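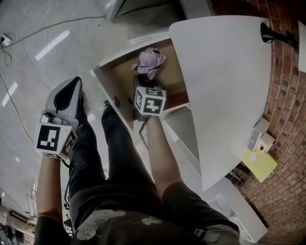 Skesach gets its night bus back, and I get to stop walking home

April 2025

Well, it's finally happening! The late bus between Skesach and Coltance starts running again next month, and I may have let out a small yelp when I read the notice at the stop by the bakery.

If you moved here after the old service was dropped, a quick catch-up. The last bus out of Coltance used to leave a little before midnight, and then one September the timetable came out and the last bus was the nine-forty. That was it. If you worked evenings, or liked a movie with an ending, you paid for a cab or you walked the river road in the dark (I've done it in dress shoes, don't recommend it).

The new one is route 98, and it'll make five stops: Coltance station, the hospital gate, Vaher, Dindis and then the square in Skesach. It leaves the station at 11:50 and gets to the square at half past twelve, which seems slow until you remember the loop it has to make through Vaher. A single ticket is the same as in the daytime and monthly passes are good on it too.

I called up Kristaps Ķēniņš, who ran the petition, and he sounded like a man who hadn't slept much and didn't care. He got 700 signatures, a lot of them from people on the late shift at the hospital. "I kept the clipboard in my car and asked anybody who stood still," he told me. He asked me twice, by the way, and I'd signed both times before I noticed – he crossed one out.
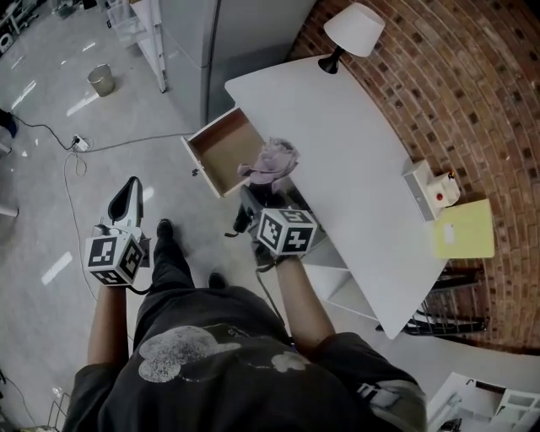 There's a catch, of course. The bus is on trial through September, and after that the county looks at how many of us rode it. Kristaps thinks the winter would've been a fairer test, with the roads icy and everybody wanting a warm seat, and I'm with him on that. Summer evenings are when people bike. Still, I'd take a summer bus over no bus.

The other grumble I've heard is from Dindis, where the stop is on the far side of the highway from most of the houses. There's a crosswalk but the light over it has been out for ages. The county office told me a repair is on the list, and when I asked where on the list, the nice woman on the phone laughed and said she'd find out. I'll call again next week.

Printed timetables are at the library and on the counter at the bakery, next to the rye rolls. I'm planning to be on the first run out of Coltance, so come say hi if you're on it – I'll be near the back with a bag of groceries.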